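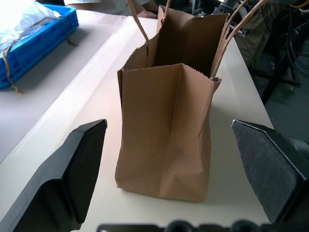 Privow wrote back that the lead was on voice rest, that voice rest meant no whispering either, and that nobody from the sound side was to contact the house. The message said a statement would go out at four in the afternoon and asked us not to speculate before then or after.

I had asked a scheduling question. The film was called Otholm, the picture was locked, and I was the dialogue editor. My list had nineteen lines in it that could not be used as recorded. Some were under wind. Some were under the generator, which had been parked too close to the ferry ramp for an entire night shoot and which put a steady hum under everything the lead said to her brother. The usual method is to bring the actor into a booth, play the scene, and have her say the lines again. We had booked the booth. We had booked the engineer. I had printed the cue sheets and checked them against the timecode, and now the date at the top of them was wrong.

The statement went out at four. It said she had felt hoarse during the last week of shooting, had been examined, and had been found to have a growth on one vocal fold. It had been removed and it was not serious. She thanked the crew. She would be back to work in September.

Our final mix was in July.

I read the statement at my desk with the reel still running. By evening it had been picked up everywhere, and most of the reports used the same still from the film, the one on the ramp with her collar turned up. One of them used a still from another movie and ran the caption for ours. I mention this because the still on the ramp comes from the scene with the generator, and I had that scene open in front of me, so for a while I was looking at it twice.

The distributor was Duveo, and Duveo held a call. Three options were put forward. The first was to move the mix to September, which would cost the festival date. The second was to hire a voice match. The third was to build her performance by software from the recordings we already had. The person presenting the third option said it could be done over a weekend. There was a clause in her contract about this, and the lawyer on the call read it aloud. It ran to one sentence. The third option was taken off the agenda.

I was asked whether there was a fourth. I said I would have to look in the takes.

Every line in a film is recorded more often than it is used. There are wide shots, close shots, shots over the shoulder, rehearsals that were recorded by accident, and takes that broke down because somebody dropped something. Sound keeps all of it. The Otholm drive had 2,000 clips with her voice on them. If a word was ruined in the take the director picked, it might be clean in one he had not. The mouth in the picture would still be saying it at the original speed, so the replacement would have to be trimmed or stretched to fit. Done badly, it looks like a dubbed commercial. Done well, the work does not show, and the director forgets it was done and tells people the production sound was excellent.

I told them I needed two weeks. They gave me nine days. 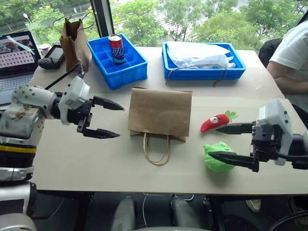 REEL 2

The easy ones were in reel 2. She asks the harbor clerk for the passenger list, he says it is not kept, and she says, "You wrote my name on it yesterday." The wind took the word "yesterday." I had it clean from the wide, a little farther from the microphone, and I added some low end so that it sat with the rest of the line. That took twenty minutes.

I worked from ten in the morning until I could no longer hear the difference between one version and the next. This is a known limit and there is no point in working past it. You make changes and in the morning you take them all out. I wrote the time down each night when I stopped. It got earlier as the week went on.

On the third day I noticed the hoarseness.

It should be possible to hear something like that at once, and I had been cutting her voice since the first dailies came in. But the scenes arrive out of order, and they get cut in story order, so the ear has no way to track it. Now I had the clips sorted by the date they were recorded. In the first week of the shoot, her voice was clear down to the bottom of its range. By the third there was a small catch at the start of certain words, the ones that open on a vowel. By the fifth she was avoiding those words. The script said, "I always knew." She said, "You know I always knew," and the director liked it and kept it.

I went back and checked. She had changed eleven lines this way. The continuity notes had them down as improvisations, and a reviewer who saw an early cut had praised the looseness of her phrasing.

I did not put this in my report. The report had columns for the scene, the cue, the problem, the fix and the status. There was a column for remarks, and under remarks I wrote "alt take, different week, match tone." It was accurate.

The practical trouble was that the weeks did not match each other. A word from the first week dropped into a line from the fifth sounded like a younger person had leaned in and said it. I could roughen the early word or smooth the late ones. The mixer, who came by my room on the fifth day to hear what he was going to be given, said to smooth the late ones. He said an audience wants to hear the words. I played him the ramp scene both ways and he said it again with less confidence.

The studio, a company called Konstantinidis that had put in the last of the money, wanted a progress figure. I sent them one each evening. They wanted to know if it was a percentage of lines or a percentage of time. I said lines. They asked if I could also do time.

Meanwhile the story had moved on in the press. There was an item about a tea she was said to be drinking. There was an item saying she had been seen in a pharmacy, writing on a pad. A singer who had been through the same operation gave an interview about it and explained the healing of the tissue better than the statement had. I read that one through to the end. It said the first sound you are allowed to make afterward is a hum, for a few seconds, with the lips closed.
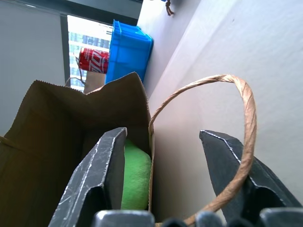

REEL 4

The last line on my list was in reel 4, at the end of the ramp scene. The brother has gone aboard. She says, "Ask me again." The generator sits right on top of it. There was no wide, since the boat used for the wide was gone by then. There were five close takes and the generator was in all of them.

I tried filtering. A steady hum can be cut out in thin slices, but this one drifted as the load on the generator changed, and by the time I had followed it up and down there was not enough voice left to use. I tried building the line from parts. I had "ask" from reel 1, clean. I had "me" in any quantity. "Again" begins with a vowel, and from the third week on she had stayed away from it. There was one from the first week. It belonged to a scene in which she is laughing.

At eleven at night on the eighth day I was going through the clips marked as having no dialogue. These are recorded on purpose. After a scene is finished, the sound recordist asks for quiet and records the place itself, so the editor has something to lay under the cuts. Everybody stands still. The one from the ramp had been taken after the generator was shut down for the night. I needed it anyway, for the background.

There was water against the pilings, and a chain. Then, off to one side, not meant for the microphone, she said the line. She said it low, with the catch at the front of "again," and stopped. I suppose she was checking whether it would come. The recordist can be heard asking, politely, for quiet, and she says sorry, and there are forty seconds of the harbor.

I put it against the picture. It was longer than the original by six frames. I took three out of the gap after "me" and left the other three, and her mouth closed slightly early.

I played it for the director in the morning. He asked what was wrong with the line before. I told him about the generator, and he said he had never noticed a generator. He asked if her voice could be cleaned up on the last word. I said that it could, and then that I would prefer to leave it for the mix, where the mixer could make the decision with the music in. The director was due on another call.

In the report I entered the scene and the cue. Under problem I wrote "generator." Under fix I wrote "wild line from room tone, ramp, night." Under remarks I wrote that the catch on the last word was in the recording and that I recommended keeping it. Then I sent the percentage to Konstantinidis, both ways, and canceled the booth.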